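Reading time: 2 minutes

Household Routines, Session 4: Unwrapping and Putting Away Table Things

Welcome back, everybody. Last time we spent most of the hour on towels, and I did promise you something smaller and quicker this week, so we are going to talk about sticks, wrappers, and where it all goes once it is out of the bag. Marites Salazar will be at the front table again if you get stuck (she is far more patient than I am!).

Begin with the surface. A patterned cloth is cheerful and I would never tell you to take yours off, but clear plastic does love to disappear on a busy print, so run your palm over the cloth every few minutes and gather up what you find. Keep one spot for wrappers and one for the clean sticks, and try hard not to let the two drift together.
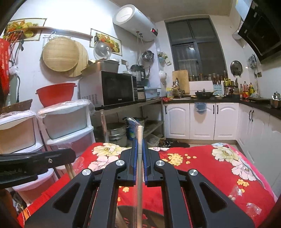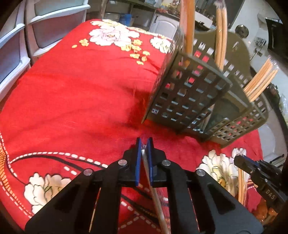
Thin sticks and clear plastic wrapping on a red flowered tablecloth.

Now, wrapping on chopsticks and other thin sticks tends to cling at the tip, and most of us pull at it sideways, which only makes it stretch. Hold the stick partway down and slide the plastic off lengthwise, slowly, the way you would take off a glove. If it tears, fine, start again from the other end. Put each stick down beside the last one, all facing the same way.

For storage I like an open holder with slots or a grid, something that lets air through and lets you see what you have. A drawer does the job too, though in my own kitchen at Standutden things went into the drawer in December and I was still finding them in spring. Matching pairs can be rolled together in a napkin if guests are coming.

For next time, please do one drawer or one holder at home and write down where you got slowed down. A few lines is plenty. Mathis Lacroix has the spare handouts from the towel session, so do ask him if you missed it, and bring a small bag for your wrappers.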